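Leave the cable some slack
by Szabolcs Szabó
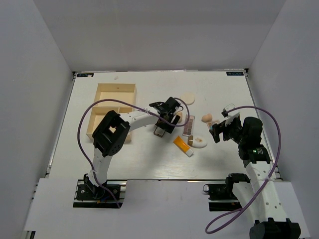
The two-arm cell with a sorting task on the table. The purple cables run outside the arms, held by ties.

When people visit a robot cell they look at the grippers. I look first at the cables. In my opinion the cable is the part of the machine which receives the least respect, and it deserves a line of its own in every service plan.

I have looked after small arms for many years, first at Skollitz and now at Ratura. In September I went through our repair book. It had 53 entries for the year, and over half of them began with a cable or a connector. The motors gave us almost no trouble.

My younger colleagues do not like a big loop. They find it untidy, and they pull the cable close to the arm with as many ties as they can find. It looks very nice while the arm stands still. Then the wrist turns to its limit, the cable has no length to give, and the connector pays for it. I prefer a wide curve at the elbow and another at the wrist, even if it passes in front of things on the table and visitors ask me about it.

There is a fair argument against me. A loose loop can catch on an object, and with two arms over one table it can also catch on the neighbour. I accept this. For this reason I move each joint slowly by hand through its whole travel before I close a tie, and I do it again after 800 hours of work. Imai, who plans our maintenance, would like 990 hours. We have not agreed yet.

The colour is also a serious matter to me. A grey cable on a grey panel hides its damage, and a bright one you can check from the doorway with your coffee in your hand. I would pay more for this, and I have told the purchasing office so twice.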